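Subject: Re: Simulated demos, what to keep and what to throw out
Date: 2024-02-12
List: pavby-users

> We are about to start collecting simulated demonstrations for a tabletop
> task in Pavby and I would like to hear from people who have done it
> before. Two questions. Do you keep episodes where the operator fumbles
> and then recovers? And how much do you vary the layout between episodes?
> Our first batch used one fixed layout and the policy falls apart as soon
> as anything is moved. We have the overhead view only at the moment.

We spent most of January on this, so I can answer both from our side. Our setup is one arm on a block on a marbled tabletop, with the parts grouped close together under the gripper and a few loose things further out. The operator drives it from a second machine running the Lusis client. Everything is rendered, nothing real has been touched yet.

On the first question, we keep the fumbles if the operator recovers without a reset. An early version of the data had only clean runs, and the policy trained on it had no idea what to do once a finger landed a little off. It would close on nothing and carry on with the rest of the motion. After we put the recoveries back in, it would at least open and try again. What we do throw out:

Episodes where a part goes through the table or another part. The contact solver does this now and then with the thin pieces and it is not worth keeping.

Episodes where the operator stops to think for more than 10 seconds. We tried trimming the pause out and the joint velocities looked wrong at the cut.

Episodes where the wrong part is picked first, even if it all works out in the end.

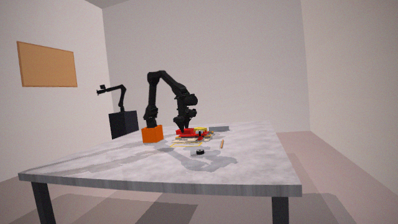 Out of 204 episodes recorded in the last batch we dropped 19. Most of those were the first kind. I expect your number will be higher to begin with and come down as the operators get used to the controls. Ours had a bad habit of approaching everything from the same side, and that went straight into the data. We ended up writing the approach side into the session sheet so it changes from one episode to the next.

On layouts, one fixed layout will not work, as you found. We move the parts a little every episode and move the loose objects a lot. The loose objects have no role in the task. They are there so that the policy does not learn to use them as landmarks, and so that it sees a bit of clutter. We also shift the light. Hard shadows gave us more trouble than I expected – the Vasylenko renderer draws them with very sharp edges, and for a while the policy seemed to treat a shadow edge as a part edge. I can't prove that, but it got better when we randomized the light direction.

I would not go on with the overhead view only. Once the gripper is down over the parts it hides the place you care about. We record 2 views, one from outside the table and one looking down past the fingers with a wide lens model. The close one is ugly and bends every straight line, but it is the one that shows where the fingertips are relative to the part.
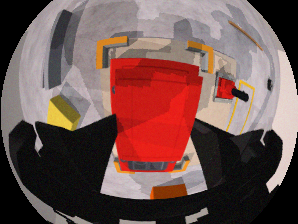

Close view with the wide lens model, fingers on either side of the red panel.

Do not undistort it before training unless you are sure you can do exactly the same thing at run time. We did it at first with the Pellico tool and lost the outer part of the picture, where the loose objects usually show up. Now we feed it in as it is, black corners included.

One more thing on views. Check that both are stamped from the simulation clock and not from the time the file is written. Ours drifted apart over a long episode and we had to record a whole batch again.

I can post the session sheet and the script that shuffles the layouts if they are of use. The script needs cleaning up first – the paths are all hard coded and it assumes the table is centered at the origin. What gripper model are you using? If it has wide fingers, you may need to leave larger gaps between the parts than we do.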